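Talks & Slides / Manipulation
Dec 27, 2024 - posted by the Dodlow group

Speaker notes, Trerside workshop, short talk

Slide 1. Say who we are, skip the logo page. The question is whether hand-held grippers can replace teleoperation for collecting table-setting data. No arm in the room during collection, a person does the task with a gripper in each hand.

Slide 2. Task set. Trays, bowls, saucers, spoons, chopsticks. Chopsticks are the hard part - thin, they roll, and they hide behind the fingers in the wrist view. Mention that Bainbridge left them out of their set.

Slide 3. Collection. 307 demonstrations in August, 2 operators. We dropped 64 of them, mostly for tracking loss when a hand went too far past the table edge. Don't go into the filter here, it's in the backup slides.

Slide 4. Training. One policy for all objects, named Clododero in the code and on the plots. Same settings as the single-arm version.

Slide 5. Result. 71 percent success on full settings. Bowl and spoon failures are rare. Nearly all the rest are a chopstick dropped or left at the wrong angle. Pause on the plot, people ask about the error bars.

Slide 6. Limits. One table height, one lighting setup. We have not tried glass. If someone asks about speed: operators were told to go slow, and the policy copies that.

Slide 7. Leave this one up for questions.

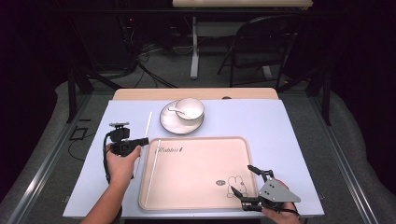 Slide 7: Two hand-held grippers at the tray, with bowl, spoon and chopsticks.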